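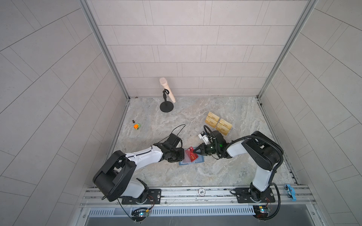

Section 4: Putting the cards in the card holder

Before you start

This section is for the card holder with clear sleeves, the one that opens like a small book. If you have the Surkmont holder with a zip, please go to Section 5, where the order of steps is different. For the long Joltside wallet you can use this section, but leave out step 7.

You will need:

The card holder, open and empty
All cards you want to keep in it
A dry, soft cloth
A flat surface with good light
A pencil and a sheet of paper

Take your time with the first filling. The sleeves of a new holder are tight and they hold to each other. After a month of use they become easier.

Note: Do not use hand cream before this work. The cream goes onto the plastic and the cards slide badly. I learned this in August, when I had to clean one whole holder again.

4.1 Sorting the cards

1. Take every card out of your old wallet, your coat and the kitchen drawer. Lay them down with the printed side up.

2. Make three groups. In the first group put the cards you use every week. In the second group put member cards and club cards, for example a VIP card from a shop. In the third group put the cards you are not sure about.

3. Look at the date on each card. If the date is finished, put the card apart. Do not throw it in the garbage in one piece. Cut it first through the chip and through the number.

4. Write on the paper the name of every card that goes into the holder. Only the name, please, and never the full number or the PIN. Keep the paper at home. If one day you lose the holder, you will know which cards to cancel.

5. Wipe each card with the dry cloth on both sides. If there is old glue from a sticker, rub it with your thumb - it comes off in small rolls.

Caution: Do not clean cards with nail polish remover or with hot water. The colour can come off and the card can bend.

4.2 Filling the sleeves

6. Open the holder fully and lay it flat. Press with the palm on the fold, gently, and hold until you have counted slowly to five. A holder which wants to close again makes the work slow.

7. Separate the sleeves one by one. Begin from the last sleeve and go to the front. If two sleeves stay together, do not pull at the corners. Blow a little air between them, or put a piece of thin paper in and move it from side to side.

8. Hold the card at the short side, between thumb and first finger. With the other hand open the mouth of the sleeve. Put one corner of the card in first, then lower the other corner until the card is straight.

9. Push the card down with one finger in the middle of the short side. When you push at a corner, the card turns and the sleeve can tear at the seam.

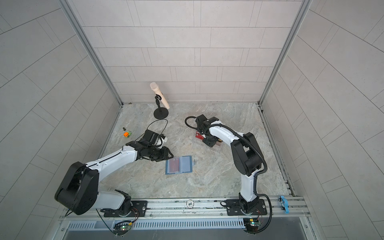 Wafula Lyimo wrote to us about step 9: "With me the card always stops halfway and I am afraid to break it. I tried to put it in dry, as you say, but it is still stopping. Must I push harder, or is my holder too small for normal bank cards?"

The answer to Wafula is: please do not push harder. Pull the card out fully and look at the sleeve against a lamp. Very often there is a small fold in the plastic near the bottom. Put a flat wooden ice cream stick in the sleeve, move it slowly down to the end, take it out, and try the card again. If the card is still stopping, measure the sleeve. The bank card needs a little free space on both sides. When there is none, the holder was made for business cards and you should exchange it.

10. Fill the holder in this order. The weekly cards go in front, where your thumb opens the holder. The member cards go in the middle. The cards you are not sure about go at the back, and after four months you can look at them again and decide.

11. Turn all cards the same way. I recommend the chip to the top, so you can find the right card by the upper part only. Cards printed in the tall direction you can turn as you like, but be the same with all of them.

Caution: Put one card in one sleeve. Two cards back to back will fit, but the sleeve becomes wide and later it will not hold a single card.

4.3 Closing and checking

12. Close the holder slowly. Look from the side at the edges of the sleeves. 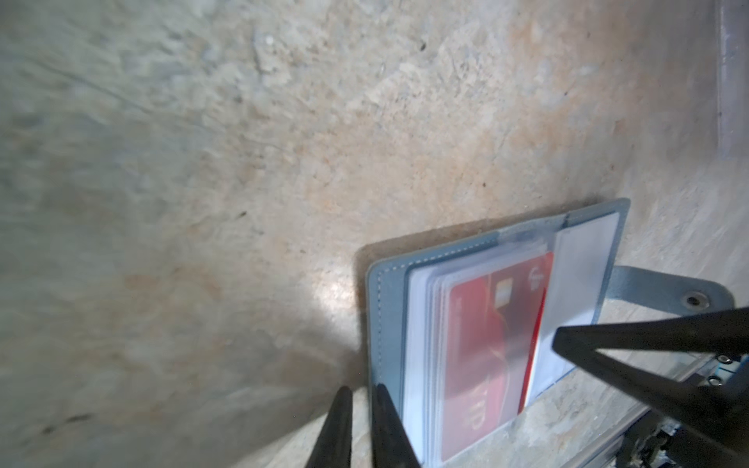
The edges should lie one on the other like pages in a book. If one of them stands out, open the holder again, find this sleeve and press the card down to the bottom. Do not close the holder by force over a card that stands high, the corner will mark the cover from inside.

13. Hold the closed holder upside down over a table or a bed and shake it 3 times, not strongly. No card should move out. If a card slides out, change it to another sleeve and keep the wide sleeve for paper receipts.

14. Put the holder under a heavy book for one night. In the morning it will be flatter and will go easier in the pocket. With a Darwish holder one night is not enough, the cover is stiffer, so give it two nights.

Note: Stiff plastic collector's holders, where the cards lie side by side, do not belong in the same pocket as the card holder. The hard edge rubs on the cover.

4.4 If something is not right

The sleeve has a white line at the fold. It is only a mark from bending. You can use the sleeve further.

The card cannot be seen well. Clean the sleeve outside with the cloth, a little damp. Inside, only dry.

The print from the card stays on the plastic. This comes from heat, mostly from a car in summer. Take the card out slowly, beginning at one corner, and do not leave the holder in the car again.

The holder smells of new plastic. Leave it open near a window until the next day - not in the sun.

A sleeve is torn. Esther Muriithi, who answers the letters about spare parts, can send a new set of sleeves for most holders. Write the part number 173 and the colour of your cover. Foteck sleeves have a different fold and do not fit.

Continue with Section 5 for zip holders, or go to Section 6 for care of the cover.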